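Trultero says its coating keeps trays clean. The proof is thin

September 11, 2019

A company called Trultero wants school districts and day care centers to pay extra for lunch trays that, it says, stay cleaner between washes. The pitch has been making the rounds since May, and at least one chain of child care centers, Kidance, has signed on. Before anyone else does, it would be worth asking what the company has shown so far.

The product is a clear coating, sold under the name Window, that goes on at the factory. Trultero says germs have a hard time getting a grip on it. Its sales brochure puts the figure at "up to 100 percent fewer surface germs," a phrase that would also be true if the real number were three percent.

Asked for the study behind that line, the company sent a four-page summary. The work was done at Bárány, a private testing lab that Trultero paid. There is nothing odd about a company paying for its own tests, and the lab may well have done careful work. But the summary does not say which germs were used, how long they were left on the surface, or whether any food was involved. Food is what ends up on lunch trays.

The summary does say that 1106 swabs were taken. It doesn't say how many came from coated trays and how many from plain ones. A spokesperson said the full report is "proprietary" and would not say whether outside scientists had looked at it. 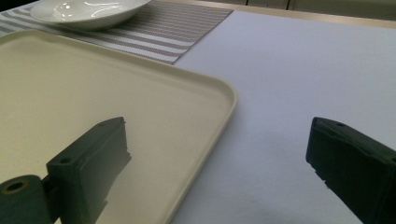
Trultero's claim also rests on the idea that trays are the weak spot at lunchtime, and the company offers little to back that up. Children touch the table, the chairs, the milk cartons and each other. A plain cream tray with rounded corners and a low rim, the sort found in a lot of kitchens, has a smooth floor with few places for crumbs to settle. A woven placemat has far more texture to it, and the company has no plans to coat those. If the concern is what small hands pick up at the table, it is hard to see why the smooth item comes first.

Then there is the matter of wear. The company says the coating lasts for 2000 wash cycles. At one wash each school day, that would be longer than a child spends in elementary school. The summary from Bárány covers new trays only. When asked where the wash number came from, the spokesperson called it "a projection based on the material." No one at the company would say who made the projection or how.

Kidance began using the coated trays this summer. The chain said in a statement that it was "thrilled with the early results" and that parents had been very positive. It did not answer a question about what the results were. It has not compared sick days before and after the switch, and it said it has no plans to do so. It also would not say what it paid, or if it got a discount for letting its name appear in the brochure, where it takes up most of page two.

Price is the part that should matter most to public schools. Trultero would not give a list price, saying each order is quoted separately. One district that asked for a quote was told it would have to order at least 2000 trays and agree not to share the terms. The district has not placed an order. Its food service office said the trays it has now go through a hot dishwasher every day and have passed every inspection.

The coating may do something useful. Surfaces that resist germs do exist, and a well-run test on used trays in a working lunchroom could settle the question in a few months. Trultero said it is "exploring options" for more research but gave no date.

The company is due to present the trays to a group of school buyers later this fall. Buyers who attend can ask for the full Bárány report. So far, the company has not said it will bring it.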